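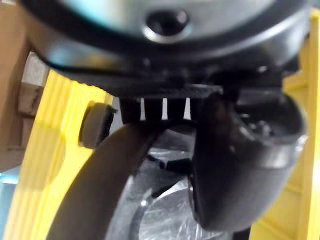 Mawar Pangaribuan wrote in to ask whether the Hundiston packing service copes with odd shapes, having been let down by a cheaper outfit in October.

Last updated: 17 Jan 2020
Reviews > Robots for Hire > Hundiston

Well, Mawar, I'm happy to say it does, and I've grown awfully fond of it! We took the two-armed robot on a trial of 155 hours, mostly moving curved black shells and small taped boxes, and I'd half expected to spend the whole time fussing over it. 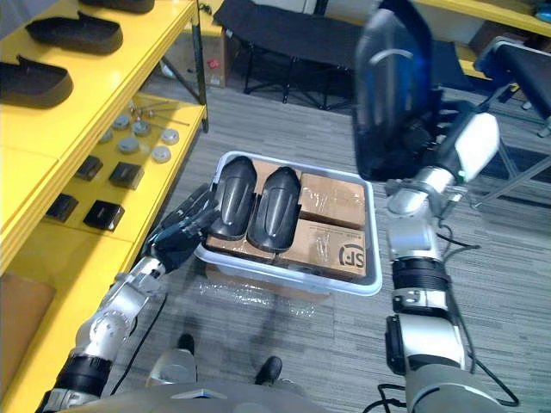 Two shells in the tray, a third in the right hand.

The setup visit was lovely (they brought their own cables, bless them) and took seven hours, lunch included. My one real grumble is the wrist view, which gets awfully dark and crowded when the fingers come in close.
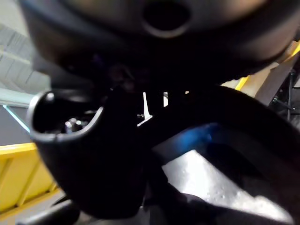

Wrist view, with yellow bars off to the left.

What won me over was the hands. Four fingers and a thumb sounds like showing off, but I do like them so much better than the plain pincers on our old Clurka.

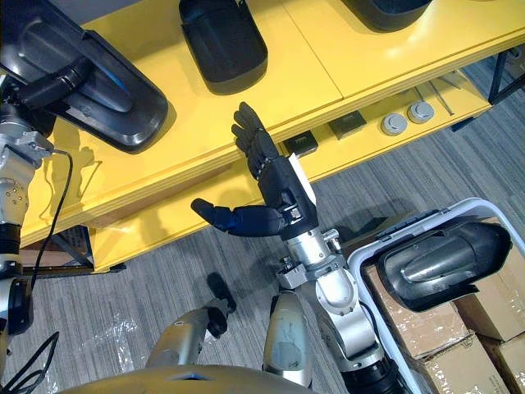 What it costs

The trial was $745, and a full month is $3,000, with phone help thrown in. Dear for a small shop like ours, but I've signed up anyway.

Contact | © Uvwood Reviews | Back to top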